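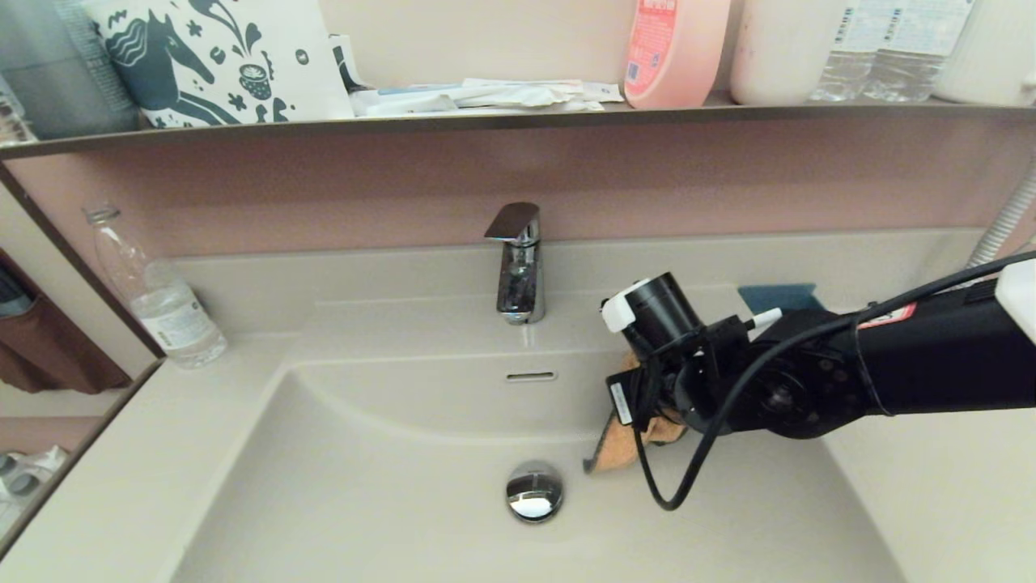
Chapter 4: Teaching an Arm to Wipe a Sink

My first robotics club wanted to build something that threw balls. I wanted that too, to be fair! But Zoila Sánchez, who ran the club with me at Maddocks, put a sponge on the table one afternoon in September and asked us how we'd get an arm to clean a washbasin with it. We laughed, and then we spent the whole term on it.

So that's our project for this chapter. Picking up a block is fairly easy, as you saw in Chapter 2, and a block stays the same shape when you squeeze it. A sponge or a cloth folds, sags and drags along behind the gripper (ours liked to swing, too). And a basin is curved all over, with a stopper down in the floor and a faucet right where you'd like your elbow joint to go. Think about your cable as well -- leave enough slack for the arm to reach in, but keep the loop away from the faucet handle.

We'll start with the grip. Alun Parri's team logged 466 wiping runs before they were happy with theirs, and I'll share their notes in Section 4.2. After that we'll plan a path around the basin, and then we'll get to contact force, my favorite part.

Before you read on, grab a sponge and wipe a sink by hand, slowly. Write down each time your wrist turns. Keep that list next to you -- you'll need it for the first exercise.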